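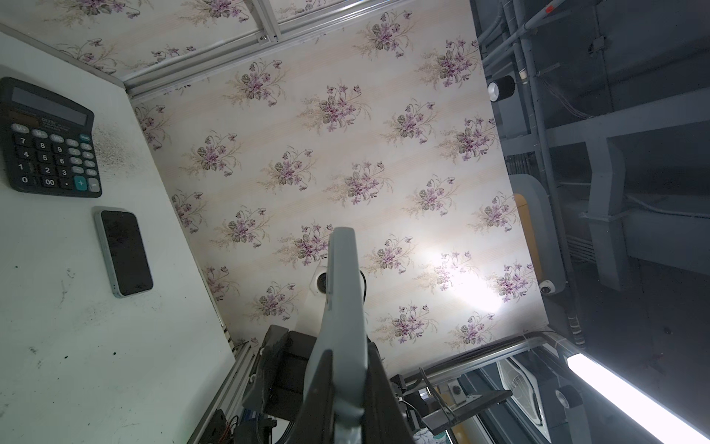
Desk clearing is my usual answer when someone asks which chore I would automate first. It needs no water, no heat and no sharp tools. The objects are mostly rigid, they sit on a flat surface at a known height, and the worst outcome is a cracked phone. If a machine can't do this one, I don't see much point in asking about laundry.

I spent part of March going through results from a two-finger arm working on a tabletop, and I want to write down where I think things stand. Short version: picking is close, putting away is not, and wiping is further off than either.

Take a calculator and a phone on a white table. To a person these are the same job twice. To a gripper they are different problems. A desktop calculator has some height and a body you can close two fingers on. A phone lying face up is a thin slab with rounded edges, and the fingers have to come down almost to the table before there is anything to hold. If the height estimate is off by 2 mm on the high side, the fingers close on air. If it is off by the same amount on the low side, they press into the tabletop and the arm faults.

The log I worked from covers 200 attempts on flat objects with Wirnier's stock grasp planner. Most of the failures fell into the height category, one way or the other. Very few were failures to find the object. Detection is in good shape for this kind of thing, and I have stopped worrying about it except for dark glass. A phone screen that is off gives a depth sensor very little to work with, and what comes back is a hole with a rim. The planner then guesses the middle from the rim. It guesses well when the phone is square to the table and less well when it lies diagonally.

Patterned surfaces were a surprise to me. I had expected a busy floral print near the work area to wreck segmentation, and it mostly didn't. Glare did more damage. A bright spot from a ceiling tube on a semi-gloss surface moves when the wrist moves, and anything that tracks features from frame to frame will happily latch onto it. Turning off one light fixed more than a week of tuning did. I realize "turn off the light" is poor advice for a product meant to go in a kitchen.

Then there is the table itself. Dark smudges and a patch of gray dust are exactly what a person would deal with while the calculator was out of the way. You lift the thing, wipe under it and put it back, and you don't think of that as three tasks. For the arm it is three tasks with a tool change in the middle, and the wiping step has no good definition of done. Lirkico's wiping routine runs a fixed raster over a rectangle and stops at the end of the raster. Smudges get the same number of passes as clean table. I tried adding a before-and-after comparison so that it would repeat on dirty areas. It spent most of its effort trying to remove a shadow.

Putting away is where the household version and the shop-floor version separate. On a shop floor somebody has decided where the part goes, and usually there is a fixture for it. Roussel's bench cell works well for that reason, and 8 seconds per item is fine when the items keep coming. At home the destination for a calculator is "the drawer, if there's room, or leave it if I'm using it." I don't know how to write that down. The learned policies I have tried don't know either, although they commit to an answer with more confidence than I would.

Force is the other gap. A calculator has keys, and a finger that lands on top of it will press some of them. No harm done — but the same motion on a remote or a stove panel would have consequences. Compliance control helps, and softer, rounded fingertips help more. Neither one tells the machine that the surface under it is a button.

As of now, then, I would let an arm sort rigid objects into a bin while I was in the building. I would not let it tidy my desk while I was out. The Wedmont people disagree with me and think a supervised home unit is already practical. Their demo runs are good. I would like to see their failures too, with the lights left on.

My own notes run to 491 lines and most of them are about table height. I'll post the calibration script once I've taken the hard-coded offsets out of it. The next thing I want to try is sliding thin objects to the table edge before grasping, the way people do with coins. That needs a clear edge and a free path to it, so the first step will be moving everything else.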